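NOTICE TO THE RESIDENTS OF HALTOSVILLE HOUSE

The tenancy of Room 70 ended on 17th December. Mr. Deming Tian, the departing resident, had been asked twice to remove his belongings. The inventory was taken in his absence.

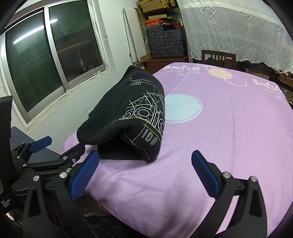 Photo: Gouveia Residential Office

Item 3 was entered as one black hooded sweatshirt, left on the bed and marked "ID#". The sheet beneath it, lavender-pink and printed "Smile," was entered separately.

Mr. Yaroslav Fedoruk of Room 2 has since filed a claim to the sweatshirt, stating that he lent it in September. The Office finds no record of the loan. He may inspect the garment, but may not wear it.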